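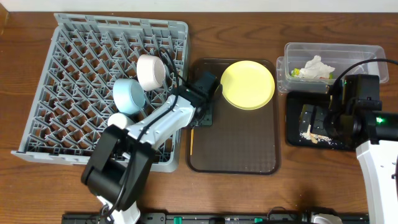

Der Tisch am späten Nachmittag: Spülkorb, Tablett, gelber Teller.

Im Oktober zog ich nach Plarness, in eine Wohnung mit einem Tisch, der größer war als das Bett. Ich besaß damals ein Tablett, ein bisschen Geschirr in den Farben eines Kindergeburtstags und den festen Vorsatz, ein Mensch zu werden, der abräumt. Für den Vorsatz hatte ich bezahlt. Der Fernkurs hieß »Der ruhige Tisch«, kam vom Institut Lefèvre und umfasste neun Lektionen, von denen ich zwei gelesen hatte.

Lektion eins verlangte, man solle sein Geschirr begrüßen. Ich ließ das aus. Lektion zwei behandelte das Tablett. Auf ein Tablett, stand da, gehöre nur, was zusammen gegessen habe, und wer Fremdes dazustelle, stifte Unfrieden. Ich las das im Stehen, mit dem Mantel an, und schob den gelben Teller von der Tischkante aufs Tablett, wo er dann allein lag und sehr zufrieden wirkte.

Die Becher waren schwieriger. Im grauen Korb mit seinen Zacken kann ein kleiner Becher nicht stehen, er kippt, und danach liegt er da wie ein Kurgast nach dem Mittagessen. Ich richtete den rosafarbenen auf. Er legte sich wieder hin. Ich richtete ihn noch einmal auf, diesmal streng, und er nahm im Fallen den blauen mit.

Also stellte ich den blauen auf das Tablett. Damit war gegen Lektion zwei bereits verstoßen, und weil es nun nicht mehr darauf ankam, kam auch das Rosafarbene ins Gelbe, und die Stäbchen legte ich links daneben, einigermaßen parallel.
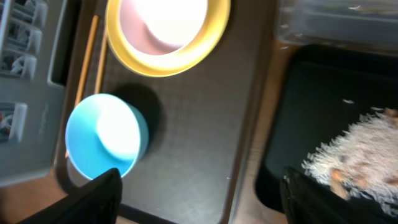
Blau neben Gelb, das beißt sich doch, kam es aus dem Telefon, das ich auf laut gestellt hatte, und überhaupt gehören Stäbchen quer über die Schale, wenn man fertig ist, und bist du denn fertig?

Ich sagte, ich sei so gut wie fertig. Im Telefon wurde geseufzt. Man habe in Gevelgate auch einmal so angefangen, mit einem Tablett, und am Ende habe man 3370 für eine Anrichte ausgegeben, um das Tablett daraufzustellen.

Ich fragte, ob die Anrichte wenigstens schön sei. Sie klemme, hieß es.

Nach dem Gespräch blätterte ich vor zu Lektion drei, »Die Krümel«. Lefèvre unterschied helle und dunkle Krümel und empfahl, beide auf schwarzem Grund zu sammeln, damit man sich ihnen stellen könne. Ein schwarzes Tablett hatte ich sogar, von Feston, ein Trostpreis aus einer Verlosung mit 800 Losen. Ich stellte mich den Krümeln. Sie waren beige und blassbraun und zeigten keinerlei Einsicht.
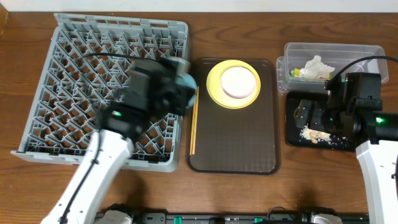
Lektion drei, praktischer Teil: Krümel auf Schwarz.

Das zerknüllte Papiertuch im durchsichtigen Behälter wollte ich danach auch noch angehen. Es kommt aber erst in Lektion sieben dran, und ich greife ungern vor. Ich hängte den Mantel auf und aß im Bett ein Butterbrot.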